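Tシャツのたたみ方、首まわりがよれない方法ってありますか?

暮らしのQ&A > 洗濯・収納 > たたみ方
投稿日:2025年7月7日
投稿者:みずたまり
閲覧 262

はじめて投稿します。Tシャツのたたみ方について教えてください!

5月に引っ越しをして、念願だった大きめの引き出しチェストを買いました。Teuberの5段のやつです。これがもう本当に嬉しくて、毎日意味もなく開けたり閉めたりしています(笑)。せっかくなので、Tシャツをお店みたいにきれいに並べて立てる収納にしたいと思い、動画を見ながら練習しているのですが、どうもうまくいきません。

困っているのは次のところです。

・肩のあたりがもたついて、たたみ終わったときに片側だけ厚くなる
・大きいサイズのTシャツ(夫のXXL)だと、引き出しの高さに収まらない
・胸に文字プリントがあるTシャツは、プリントを内側にするか外側にするか迷う
・立てて入れると、数日で首のところがくたっとしてくる

うちにはたたむのにちょうどいいテーブルがないので、いつも床でやっています。板を使うたたみ方も見かけたのですが、買ったほうがいいのか、それとも手だけで十分なのかも知りたいです。好きなTシャツばかりなので、できるだけ長くきれいに着たい! みなさんのやり方をぜひ教えてください。

補足:引き出しの内側の高さは15センチです。奥行きはたっぷりあります。

回答 3件

ベストアンサー
投稿者:たたみ好きのハル

チェストのお迎え、おめでとうございます! 開け閉めしたくなる気持ち、とてもよくわかります。私もたたみ方を変えてから引き出しを開けるのが楽しみになったクチなので、つい長文になりますがお付き合いください。

まず、手だけで十分いけます。板は枚数の多いお宅だと便利ですが、サイズの違うTシャツが混ざっていると板の幅が合わないこともあるので、先に手でやってみるのがおすすめです。床でたたむのも全然アリですよ。広いし、大きい服ほど床のほうがやりやすいくらいです。掃除だけはさっとしておいてくださいね。

で、肩のもたつきですが、たぶん「広げる」の段階で決まっています。私も前は置いてすぐ袖を折っていたんですが、肩の縫い目が内側に重なったまま折ってしまっていて、それが全部仕上がりの厚みに出ていました。

手順1 置いたら、まず首まわりを見る

Tシャツをぽんと床に置くと、身頃は平らに見えても肩だけ折れ込んでいることがよくあります。ラベンダー色のTシャツだと、ちょうどこんな感じ。
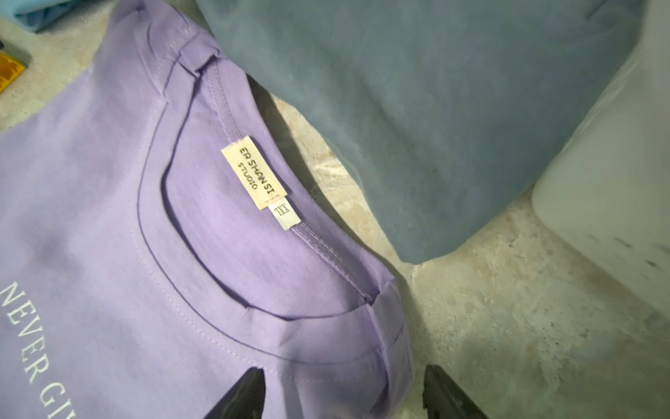
手順2 肩を外に開く

襟ぐりの丸いカーブはきれいに出ているのに、肩のところで生地が重なって山になっていますよね。首の横に指を置いて、そこから袖のほうへ向かって生地をすーっと送り出してあげてください。左右両方です。引っぱるというより、なでる感じ。リブをつまんで引くと伸びやすいので、触るのは肩の縫い目のあたりだけにします。ここに時間をかけると後が本当に楽です!

手順3 裏返して、幅を決める

背中側を上にして、首の後ろの中心から左右に同じ幅をとって縦に折ります。衿の内側に付いているタグが中心の目印になるので、私は折る前に必ず位置を確かめています。仕上がりの幅は、襟ぐりの横幅より少し広いくらい。リブに折り目がかかると、そこからくたっとしてくるので、首の丸みがそのまま残る幅にするのがコツです。

袖は、はみ出した分を外側へ折り返します。XXLだと袖も大きいので、一度で収まらなければもう一回折ってOK。

手順4 裾から首へ向かって折る

裾を襟ぐりの少し手前まで持っていって半分に。そこからさらに三つ折り。大きいサイズなら四つ折りにしてください。15センチの引き出しだと、高さは少し余裕を残したいところです。ぎりぎりだと開けるたびに上がこすれます。一枚たたんだら実際に立ててみて、倒れなければ成功! ふにゃっと倒れるときは、途中で空気が残っていることが多いので、折るごとに手のひらで軽く押さえてみてください。

手順5 輪のほうを上にして立てる

折り目が丸くなっている「輪」の側を上に。首は内側に包まれる形になるので、リブが自分の重みで垂れるのも防げます。

プリントの件は、私は外側派です。背中を上にしてたたむと、自然に胸側が外に出るので、立てたときに文字の一部が見えて「あ、これあのTシャツだ」とすぐわかるんです。白い文字のプリントなんかは特に見つけやすくて、朝の服選びが楽しくなりますよ! ただ、ゴムっぽい厚めのプリント同士がぴったりくっつくのは避けたいので、あいだに無地を一枚挟んでいます。

それから、スウェットみたいな厚手のものとTシャツは、たたむ前に山を分けておくのがおすすめです。同じ列に並べると厚手のほうに押されて、せっかくのTシャツがつぶれてしまいます。

慣れるまでは、一番大きいXXLで練習するといいですよ。あれがきれいにたためたら、他はもう何でもいけます。がんばってください!

コメント(みずたまり)
ありがとうございます!! さっそく夫のTシャツでやってみたら、肩のもたつきがなくなりました。首のカーブに折り目がかかっていたのも、まさにうちのことでした……。タグを中心の目印にするのも目からウロコです。ひとつだけ、裾の長さが前後で違うTシャツはどうしたらいいですか?

コメント(たたみ好きのハル)
やったー! 前後差のあるものは、長いほうの裾を先に折り返して短いほうにそろえてから、手順4に進んでください。少し厚みは出ますが、まっすぐ立ちます。

投稿者:Arne Gerlach

こんにちは。日本に住んで長いですが、収納の話が大好きです。たたみ方は上の方の説明がすばらしいので、私は引き出しの中のことを書きます。

仕切りを使ってください! 私はFlineoの布の仕切りを使っています。底が柔らかいので引き出しの大きさに合わせやすいです。前は100円ショップのブックエンドで区切っていて、これも悪くありませんでした。ただ、金属の角に生地が当たるので、薄いTシャツには布のほうが安心です。

詰めすぎは禁物です。手が一枚分すっと入るくらいの余裕があると、取り出すときに隣が崩れません。反対にすき間が多いと倒れるので、枚数が減ったときは仕切りを寄せます。この調整が楽しくて、私は洗濯のたびにやっています。

首がくたっとする件ですが、干し方も見てみてください。ハンガーを首から無理に入れていませんか。裾から入れるだけでずいぶん違います。私はKistiaの肩幅が変えられるハンガーで、大きいTシャツは幅を広げて干しています。たたみ方を直しても、干すときに伸びていたらもったいないですからね。

コメント(みずたまり)
首から入れてました! 今日から裾からにします。仕切りも見に行ってきます。

投稿者:ねこまんま

全部くるくる丸めて入れてます。速いです。しわは気にしない派なら丸めるのもいいと思います。うちはDrarkarのカゴに放り込むだけ。首のことは考えたことなかったです、すみません。

コメント(たたみ好きのハル)
丸めるの、旅行のときは私もやります! きつく巻きすぎなければしわも出にくいですよね。

コメント(みずたまり)
パジャマ用のTシャツは丸める方式にしてみます。回答ありがとうございました!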